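The Fridge Clear-Out That Took All Winter

I used to shop like a person expecting a blizzard. Every Saturday I'd drive out to the big market in Vistamden, load up the trunk, and then spend the next week throwing half of it away. Slimy cilantro. A cucumber that had gone to soup in its own plastic sleeve. Four open jars of the same mustard (I don't even like mustard that much!).

Then in the fall my rent went up and I got serious about groceries. I decided that until March I'd eat what I already owned before I bought anything new, and I'd write down what I spent. My first full month came to $202, for two adults and a teenager who eats cereal like it's a paid position. The month before that? I'm still a little embarrassed, but it was $997, and that included a lot of takeout on nights when the fridge was so full I couldn't face digging through it.

The rules were loose. Milk, eggs and fresh greens were always allowed. Everything else had to wait its turn. I ate a lot of beans, and I found out that a bag of frozen peas, an onion and the heel of a Parmesan will make a very decent pasta at nine at night. I also made a chutney out of some sad apples that my whole family still brings up, and not kindly.

My neighbor on Negash Street got hooked on the idea too, and we started trading. She'd hand me half a cabbage over the fence and I'd send back a cup of coconut milk or whatever was left in the can. We've kept that going, and I think it's my favorite part of the whole business. I'd lived next to her for six years and had never been inside her kitchen.

What really changed things for me, though, was moving food to where I'd see it. Leftovers go up top at eye level now. Vegetables that are getting tired go right beside them, and the condiments have been sent down to the bottom, where they can think about what they've done.
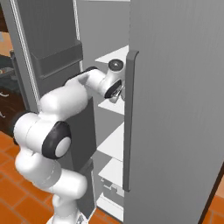 Upper shelves first: a tall gray fridge with its doors open.

I did slip up. There was a Tuesday in the middle of it when I came home with a rotisserie chicken, two cheeses and a pineapple, and I regret none of it, especially the pineapple. But I still make my list standing in front of the open fridge, and I still check the freezer before I get my coat on. Tonight it's lentils again, with the last of the neighbor's carrots.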